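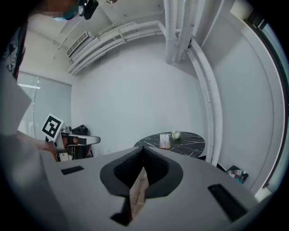
The small room at Kivari

20th March, by the Flonow studio

We are a small interior studio, and most of our pages show bigger places than this one. The room at Kivari has only one door and very little floor, but we spent a long time on it and we want to keep a record of it before the next tenant brings in his own things. The building stands on Ismail Street, behind the bakery. It was a storage building first and then it was divided into small offices, and each office received what was left of the pipes.

The pipes
When we visited the first time, we wanted to hide them all. We made a drawing with a box around every pipe, and the room in the drawing became so narrow that we put it away the same day. Now they are white like the wall. There is a bundle which goes along the upper wall and around the corner, a group of thick ones coming down from the ceiling, and a tall curved one which goes down to the floor. The curved one is our favorite. We painted the old metal brackets too, with a small brush, and this took more time than the walls.

The walls
White, from Primura, in the matte version. We needed 3 coats at the corner with the pipes and fewer in the other parts. The owner asked for a light gray at first and we painted a sample on a board. With the frosted glass beside it the gray looked tired, so we stayed with white. Small marks can be cleaned with a soft cloth and a little soap, but please do not rub.

The glass partition
It was already in the building and we kept it. The glass is pale and frosted, so you see that somebody is passing but not who it is. A line of light lies across the upper part of it, and in the afternoon this line moves slowly. We had a plan to put a film with a pattern on the lower half. The film was ordered, it came in a wrong size, and while we were waiting for the new one everybody became used to the plain glass.

The air conditioner
High on the left wall, where it was before. Moving it would cost 1,000 and would need a new hole to the outside, so the owner said no, and we think he was right. The louvers can be set by hand. If you sit under it, turn them up.

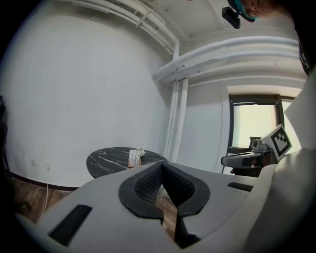
The round table
We looked for a round table because in a small room the corners of a square one are always in the way of your leg. The top is black with white streaks, in a marble pattern, and it is glossy. It was the most expensive single thing we bought, 1,399 with the delivery. The total for all the work and furniture was 3,775, so you can see that the table took a big part. Some people in the studio found it too serious for such a room. I was one of them - now I would choose it again. The gloss shows every finger, and there is a cloth in the cupboard of the corridor for this purpose.

The little things on the table
A small brown wooden holder, and something white and flowery behind it. We like to have a few small things there and no more, because a round top looks full very quickly. In May we will try a green plant for the table also, if we find one that accepts the air from the air conditioner.

The floor and the baseboard
The floor is brown wood and the baseboard is dark brown. The baseboard was a discussion. White would be the usual choice with a white wall, and the painter had already prepared the white. But with the dark line the wall has an end, and the dark chair looks more at home. We cleaned the floor and did nothing more to it. A few boards make a sound near the door.

The outlets
Two small ones, low on the wall, with some space between them. They are too far from the table, this we know. The white cable has to go across the floor and it is the thing in the room which I like the least. A flat cable channel along the baseboard is in the plan. Until then, please lift your feet.

The chair
An office chair with a black backrest and armrests, from our own storage. It does not match the table in style, but it is comfortable for a whole working day and the nicer chairs which we tried were not. Visitors usually take it first.

Still to do
The cable, as I wrote. Some hooks near the glass, so that bags and jackets have their place. Also a better lamp for the evening, the present light is good for work but a little cold for talking. When these are ready we will add more pictures to this page and also the list of the paints with their numbers, which several readers have requested.

Contact Flonow | © Flonow, all rights reserved | Back to top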